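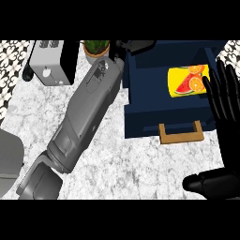 Saturday, January 4, 2025

I finally went to see the new history display at Porberg, the one that opened in October and has been on every lamp post in Catenstead since. I left it three months on purpose. Opening weeks are for speeches and sausage rolls, and you can't see the walls for coats.

For anyone who doesn't live round here, Porberg was the district office of the old regime's police. Not the ones who directed traffic. It is a long low building behind the bus station, and for years after it all ended it was used for storing school chairs. Now it has a glass porch, a ticket desk and a title, "The Town That Spoke Up", in letters as tall as I am.

I have my doubts about the title. I was at school in Catenstead at the time and I remember a town that mostly kept its head down and waited to see what the bigger places would do. There was a march, yes. The first panel says 900 people took part. It doesn't say who counted them, or when, or from where. I read the panel twice looking for a source and then asked at the desk, where I was told that the number was "generally accepted". By whom? I'd have been happy with a line saying that the figure comes from the church newsletter, or from a police report, or from somebody's memory of the square being full. Any of those would be interesting in itself. A bare number is just decoration.

The first room is the march, with the big photographs and a recorded crowd noise that plays on a loop. I'd bet good money the noise wasn't recorded in Catenstead, as the chanting is in the wrong accent. The second room is "Everyday Life", and here I started to feel properly grumpy. A kitchen, a radio, a school satchel, a row of jars. Every museum about this period has the same room, and I suppose visitors like it because they can point at things and say their gran had one. Fine. But our gran's radio could have stood on a shelf anywhere in the country, and it tells you nothing about why the people in this building were opening her letters.
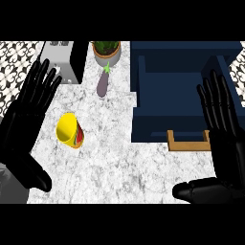 Image credit: Kairys

Then there's the back corridor, and I will be fair about the back corridor, because it is very good. It has been left almost alone. Same brown lino, same numbers on the doors, and at the end two rooms with the card drawers still in them. A typed sheet on the wall lists the sort of thing people were reported for. Owning a foreign road map. Being late back from a funeral. Laughing during a broadcast. I stood there longer than in all the other rooms put together, and so did everyone else who had got that far. There were no sound effects.

What the corridor doesn't tell you is who did the reporting. There's one sentence about "a network of local contacts" and that's your lot. I understand that some of these people are still alive, and that their children certainly are, and I'm not asking for names up on a wall next to the gift shop. But you could say how the contacts were found, and what they got out of it, and whether any of them ever said sorry. The display at Junen manages this with a single table and a folder you can leaf through, and Junen is half the size and has no glass porch. I went there two summers ago and still think about that folder.

The last room is about what came after, and it's the thinnest of the lot. Free elections, new shops, a photo of a ribbon being cut. Nothing on the factory closing. Nothing on the years when half my class moved away. If you only knew Catenstead from this room you would think everyone went home from the march and opened a bakery.

I asked a man in the corridor what he made of it (he looked old enough to have been on the square, so I chanced it). He said he was 70 and had been at home that evening with a bad tooth, and that he'd since met so many people who were there that the square must have had an upstairs. I'd put that on the panel before the 900.

Should you go? Yes, I think so – but walk straight through to the back first and do the rest afterwards if you still have the legs. The audio guide is extra and mostly reads the panels out to you. The café does a decent soup. There's a visitors' book by the exit and I wrote my question about the march in it, with my email address, in block capitals so there could be no confusion. I'll post the answer if one comes.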